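Saturday mornings with Ruvotar

I had every intention of mowing and returning some library books this Saturday, and instead I made a pot of coffee, sat down "just to check one thing" in Ruvotar, and looked up when my neighbor's sprinklers came on, which they do at noon. So that's the kind of weekend it was, and I'm not a bit sorry!

For anyone who hasn't heard me go on about it (my poor family, all of them have), Ruvotar is a trading game. You own a little cargo boat and you go up and down a river buying things in one town and selling them in the next. You start with one boat, a small loan and a map that is mostly blank, and the music is a slow guitar thing that I now hum at the grocery store. There is a bit of weather and a bit of bad luck and a whole lot of wondering whether to wait one more day for the price of salt to come up.

I got into it because of Cengiz Bayram, who I used to play card games with years ago and who still sends me a message every time something is on sale. He told me to skip the tutorial. Please don't skip the tutorial! I spent my first evening going back and forth between Kandpal and Gaslow with a hold full of onions, losing a little money each way, because I didn't know the dock fee goes up if you tie up after dark. It's right there in the second lesson, apparently. I've since gone back and done all of them, and the one on reading the current is lovely, very patient, with a little otter that swims ahead of you.

Anyway, what I wanted to write about is the ledger. Every boat has one, and it fills itself in as you play, with each purchase and each sale and each repair on its own line. I ignored it for ages. Then last week I was stuck at 457 coins and couldn't work out why I never got any richer, so I sat and read the whole thing from the top like a book. Rope! I had been buying rope in every single town, for no better reason than that the shopkeeper mentions it when you walk in. I sold the lot upstream and by Saturday lunchtime I had 1657 coins and a second boat, which I named Stidine after the lamp oil they sell in the last town on the river (it's the only cargo that ever made me nervous, so it seemed right).

A few grumbles, so you don't think I'm getting paid for this. The text is small, and if you play from the couch like I do you'll want to turn it up in the options, where it's hiding under "Boat" of all places. Hired captains are slow learners too. Mine is called Abilio Goicoechea, the game deals you a name along with the captain, and he has run aground 7 times on the same sandbar. I can see it in the ledger, all 7 repairs, each one with his initials next to it. I could let him go and hire somebody better, and every time I open the menu to do it the guitar comes in and I close it again.

Saves are per boat and not per river, by the way. I lost an afternoon to that one before I understood it, so if you have two boats, save both before you quit.
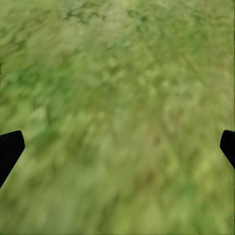
A blur of green, August

Added after supper: a couple of you have asked whether you can play it with kids in the room. Yes, easily, and mine like to pick the cargo. We are currently carrying a great many pears.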